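Treltis Robotics Club: Pictures From the Sim Sessions

Okay, it took me forever to get these up, but the first batch of pictures from our simulator project is finally online! If you're new, we're a high school club, we meet after last period in the computer lab, and this year we're entering the Pisach Challenge, which is done completely in simulation. You get a virtual arm, a virtual object and a set of tasks, and your code has to do the rest. It sounded like the easy option when we signed up back in September (ha).

Our team name is Tovik and our project is a pick-up routine. We started with a pink block because I thought it would be simple, and then I spent two weeks on the approach angle alone. The settings file for it is up to 319 lines now and I'm the only one who likes reading it. Three pictures from the pink block session are below, in no special order. I picked them because they show the stuff people keep asking me about at lunch — how close the fingers get, what the robot is "looking" at, and whether there's a whole arm in there somewhere.

Open wide

My favorite view, looking down between the fingers. There's a big gap between the two fingertips and the pink piece is over on the left one. I love the little ridges on the fingertips, and also that scooped-out bit at the end of the pink piece. We use this view a lot for checking how things line up, and I've gotten weirdly good at reading it. If you join the club, expect to stare at a lot of gray.

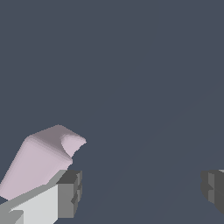
Up close at the table

Same session, and now the pink block takes up a whole corner, rounded edges and all. The gripper is right up beside it. Past the edge of the gray surface it's just black, so please don't ask me what's over there! Getting the position right at this distance was the part I worked on most. I'd change one number, run it 20 times, write down what happened in the club notebook, then change it back because the old number was better. 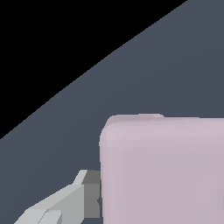
The whole arm (well, most of it)

For everyone who wanted to see the robot itself. It's a lot prettier than I expected, all white curves with dark gray covers at the wrist, and the pink piece looks tiny from back here. Next up for us is the Belkadi round in March, where the object gets swapped for something we haven't seen before. We need 50 runs logged before then, so if you have a free afternoon and can type, come find us in the lab.

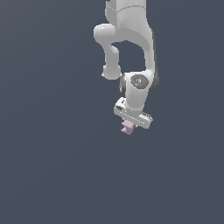

Arm view, with the pink piece held between the fingers. Team Tovik, Treltis Robotics Club.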